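Right, equipment budget thread, as promised on Wednesday and then not delivered. Settle in, it's a long one and most of it is spreadsheets.

Background for anyone new: I do the planning for a tiny team at Zarnbridge. We want robots that can pick up and sort small household bits. My part is the shopping list, which sounds like fun until you've got three quotes open and none of them count delivery the same way.

First thing I did was buy too late. We spent all of spring talking about the big arm and left the hand-held grippers until the last minute, when the hand-helds are what we use every single day. If you're starting out, sort those first! The arm can wait until you've got something to teach it.

We went with 2 sets in the end. I'd asked for one (trying to be good with money) and got talked round. So glad. One set means every loose screw is a day off for everybody.

Quotes, then. Idine were quick, friendly, and sent a price on one page that I could read without a calculator. Aryee sent a lovely brochure and a price with the finger pads listed as an "optional extra". Optional! A gripper with no pads is a very dear pair of tongs.

I went back to Aryee and asked for the full cost with pads, spare screws, charger, case and postage. It came back £686 higher than the first number. Same kit, same week. So that's my main tip of the whole thread: ask for the price of the thing in a state where you can use it.

Pads deserve their own post. They wear out, and how fast depends on what you're grabbing. Soft stuff like socks and flannels, they last ages. Anything with a hard edge, much quicker. I've put 16 spare pads in the yearly budget and I have a nasty feeling I'll be back asking for more by September.

(Yes I do keep the old ones in a biscuit tin. No I don't know why. They might come in handy.)

Someone asked about the arm. We're looking at the Zorkia, the smaller one, and I'm leaning towards leasing. Buying works out cheaper if you keep it long enough, but I can't promise what we'll be doing by then and I don't fancy being stuck with a very heavy coat stand.

The leasing catch is the service visits. Read that page twice. Ours had a call-out fee hiding under "site support", and a separate charge if the engineer has to carry anything upstairs. We are upstairs. I asked them to take it off and they did, just like that, so do ask!

Other lines I forgot on my first go, in no order at all: storage for the recordings (this one is huge), a second charger, insurance for kit being used away from the office, and a trolley. I fought for the trolley. Best thing on the list.

Insurance nearly tripped me up. Our policy covered everything inside the building and nothing outside it, and a fair chunk of our work happens in bedrooms and kitchens. Ring them before you sign for the kit. It was a dull phone call and it changed the total.

Then there's the stuff you want the robot to handle. I had it down as petty cash and it has its own line now. Small things are cheap one at a time, but you need lots of different ones: thin, chunky, shiny, see-through, bendy. We're on jewellery at the moment, moving on to bathroom bits next, and I've become a regular at every charity shop on the high street.

My rule for buying objects: vary the shape before you vary the colour. Five bangles that differ in width and finish are worth more to us than a whole drawer of the same one. A coiled chain is a proper pain to pick up, so chains get their own tub and their own little budget.

Bangles, a chain and a red tray out on the stripy duvet: 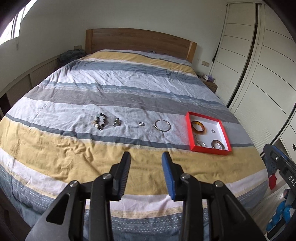
Should you buy the robot arm or the hand-held grippers first if you can only afford one?

The hand-held grippers. They cost less, you can start collecting useful practice the same week, and what you learn from them will tell you what sort of arm you need.

Back to money. I split the budget into "buy once", "runs out" and "every month". Before that it was one long list and I kept cutting the wrong things. Pads and screws live in "runs out", storage and the lease live in "every month", and the trolley sits proudly in "buy once".

The monthly bit is where I'd look hardest. It's easy to get a yes for one big purchase and then have nothing left for the dull costs that turn up after it. I showed ours as a whole year in one go and the mood in the room did change a bit, but better then than halfway through.

I've also kept a 5 per cent cushion. I wanted more. It's already got a dent in it thanks to a carry case with a broken catch (my fault, I sat on it).

Still undecided: whether to pay for the longer warranty on the grippers. The Idine one covers the joints and leaves out the pads, fair enough. It also leaves out "damage from dropping", and I've met my colleagues. If you've had a warranty like that pay out, tell me, I'd love to hear how it went.

Also after tips on labelling spare parts. I've been using freezer bags and a marker pen and the marker rubs off by the end of the week.

Will post the blank spreadsheet once I've taken our numbers out of it. The Zorkia lease chat is next, wish me luck with the stairs clause, they've put it back in.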